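# How Cloth Is Woven

Woven cloth is made of two sets of threads. The warp runs the long way. The weft crosses it, over one thread and under the next.

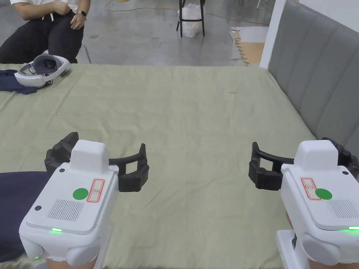 Why doesn't woven cloth fall apart? Each thread is pressed by the threads that cross it. The rubbing between them, called friction, holds them in place.

A loom keeps the warp tight. It lifts half of the warp threads, the weft passes through the gap, and a comb pushes it down. Then the other half goes up. A wide piece may have about 2,000 warp threads.

**Try it:** Cut 4 slots in each of 2 opposite sides of a card. Wind yarn through them for the warp. Weave a second color across, and change over to under at the start of each row.

Text: Mahtab Soltani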